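About Jeltura

Jeltura sets up and looks after robot cells for shops that build and rebuild electrical panels. We started in Rimberg with one arm and a rented bay. Today we have 84 cells under service, and each one is worked out in simulation before anything gets bolted down.

The cell we get asked about most is the breaker cell. One arm on a block base handles breakers at an open panel.
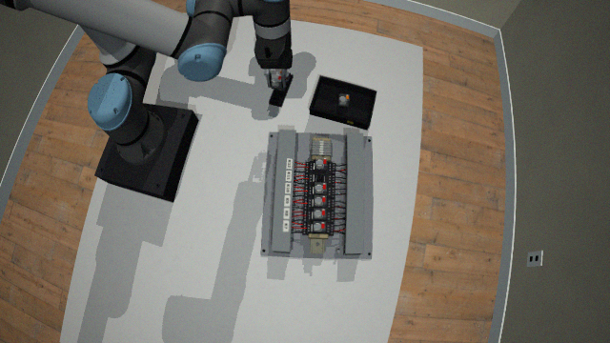
By R. Alipour, Cell Setup

Setup starts with the base. We fix its position in the model, then place the panel and the parts tray and check that the arm can get to every slot without folding back on itself. If the wrist has to twist hard at the bottom slot, we move the base and start over. The breaker cell went through 3 layouts before we kept one.

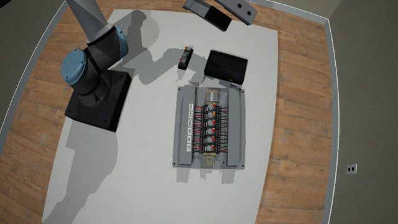
The panel from overhead, with the arm's base to the left.

Next come the gripper runs. Each pick and each placement is run on its own, then in sequence. For the Takano project we logged 1,956 runs in the model, and 1,075 of those were spent on the approach to the breaker alone. Finger spacing and approach height are written on the setup sheet that goes to the customer. 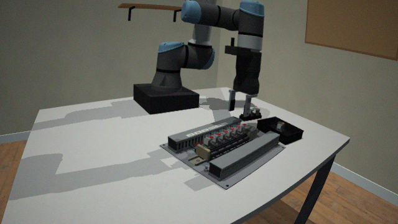
Gripper above a small breaker-cell part, parts tray at right.

After handover we come back every September to check joint play, clean the fingers and compare the cell with its model. If a base has shifted, we correct the model first and then the program. Repairs between visits are booked through the Rimberg office, which opens at 7 a.m.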